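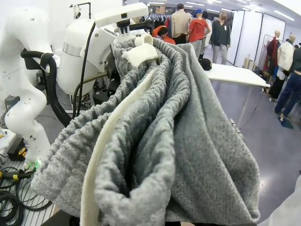

A gray knit held in the gripper, with a second arm alongside.

How to Budget for a Two-Arm Garment Handling Cell

By Loukia Alexiou
Updated November 11, 2025

Most first budgets for garment handling list the arms, the grippers and very little else. The arms are the easy part to price. Work through the steps below before you ask for quotes.

1. Pick your worst garment

Choose the item you expect to give the most trouble and plan for that one. Heavy knits are a good choice. They bunch into thick folds, and a finger that holds a shirt well may only catch the top layer of a sweater. Write down the weight, the length when hanging, and where the tags and trim are.

Send two of each garment to every vendor and ask them to keep one for the acceptance test.

2. Price the gripper separately

Ask for the gripper, the fingers and the mounting bracket as three lines. Fingers wear and you will want to change their shape. At our Jildale shop we started with 2 spare sets and used both by the end of October. Budget $300 for finger replacements in the first year if you make them in-house, more if you don't.

If a sensor goes near the gripper, get its bracket on the same quote. Ours came to $303 and was on no one's list.

3. Measure the cables

Hoses and cables need slack at every joint — more than the drawing shows. Move the arm to its farthest reach, measure, then add a loop. Leave space on the platform for whatever is left over, and order connectors at the same time.

4. Plan the floor

Mark out the reach of both arms with tape. Add room for a garment hanging at full length, a rack for stock waiting its turn, and a table. Then mark where people walk. Iason Karamanlidis moved our tape 17 inches after watching one shift change, and the table had to go somewhere else.

5. Add hours for setup

Put staff time in the budget as its own line. Include training, trial runs and retests after each finger change.

6. Compare quotes

Use one sheet for all vendors, with the same lines in the same order. Leave a cell blank if the vendor didn't answer, and send it back to them.

Next: Writing an acceptance test for soft goods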